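Household Machines board > Can they do chores yet?

ornow_dave
Posted 3/31/19
My wife and I were folding the wash last night and got into it again. She says a machine will be doing our laundry before the grandkids are out of school, and I say I've been hearing that since I was a kid myself! We own a robot vacuum (a good one, it cost us $469) and it still eats the bath mat. So where are things really? I don't mean factories, I mean socks and shirts.

Zainab Tijani
Oh, I love this question, and I've changed my mind on it more than once. I used to say dishes would come first, but these days my money is on hangers, or at least I think hangers are the better test. You have to find the neck hole, get one shoulder in without dragging the whole shirt along, then do the other side, and the cloth has a new shape every time you touch it.

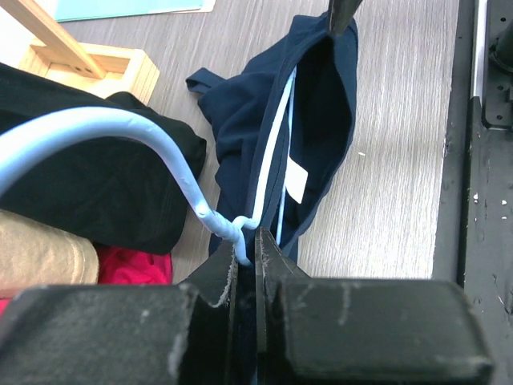

Navy shirt, light blue hanger, two grippers. The neckline is the hard part.

My six-year-old can do this, badly, and I don't know of anything you can buy that does it even that well. Still, I wouldn't bet against it.

holtton_press
I'll be the grump. I ran the finishing floor at a uniform laundry in Susholm for 7 years and we looked at every machine that came through. Flat sheets, wonderful. Shirts, a person still had to put them on the form. A demo with one T-shirt doesn't impress me when a good worker has a rack full by coffee.

Zainab Tijani
Fair enough on speed, and I'd never argue with somebody who has done it for a living! But you're talking about a shop floor, where slow means broke. At my house slow is fine. If it took all night to hang up the wash while I slept, I'd be thrilled.
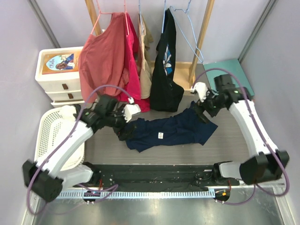

And two arms seem to me the sensible way to go at it, one to hold the cloth and one to do the fiddly bit, same as you or I would. What worries me more is the twisted-up heap that comes out of the dryer, where you can't tell a sleeve from a hem until you've shaken it out.

okafor_mill
Agree with the grump on money, with Zainab on the rest. My mother has bad hands and buttons and hangers wear her out. She wouldn't care how slow it was.

ornow_dave
Well, my wife has read all this over my shoulder and says she's winning. I'm holding out for socks.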